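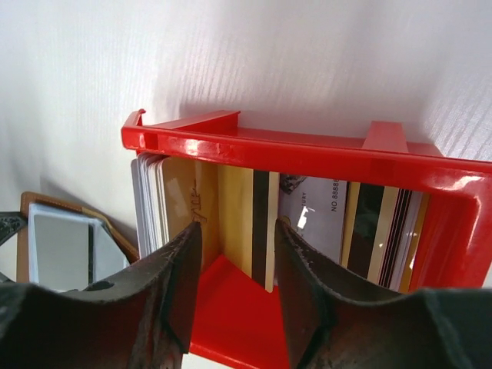

*Photo: R. Chacko, wrist camera, shared workshop bench 2*

**rchacko** · Sat 24 November

Card sorting cell, current state. The arm is a Molach kit with a Zevton controller. Fingers are the stock rubbery ones with the pointed tips. Task is to take a card out of the red organiser and put it in the wallet on the left.

Single cards standing free are fine. The packed row is where it stalls. The tips won't enter between two cards, so the fingers close on several at once and the current limit trips at 226 mA. Grip width in the log reads 1137 counts at the trip.

Has anyone got a packed row working without changing the fingers?

**perkon_lathe**

No. Those tips are far too thick for it. Grind a pair down or print a blade for one side. I did the blade in June and haven't gone back.

**akaimal**

Disagree with grinding. You lose the rubber, and a glossy card face needs it. Come in from above at a tilt, push the top edge of the card back first, then close on it. The white stack at the far left is leaning slightly towards the rim already, so try there.

**perkon_lathe**

> push the top edge of the card back first

Back into what? The row is tight. There's no travel.

**akaimal**

Then take two out by hand. A full organiser is a poor test.

**rchacko**

Taking cards out defeats the purpose, it has to cope with a full one. I'll try the tilt on the white stack tonight.

Separate problem: the detector takes the magnetic stripes for gaps. On the right the edges alternate gold, black, cream and dark brown, and it puts a grasp point on nearly every black line.

**varghese_m**

What exposure? At 600 on the Zevton scale mine did the same with anything dark. There are also highlights all over the red plastic, which won't help. Put a diffuser over the lamp before you retrain anything.

**akaimal**

+1 for the diffuser. Matt tape along the top lip as well, but keep it off the raised bracket if you use that for alignment.

**rchacko**

I do use it. Diffuser first, tape after. Blade stays on the list, perkon. Could you post the STL?

**perkon_lathe**

Will do. Print it flat, 2 mm at the root.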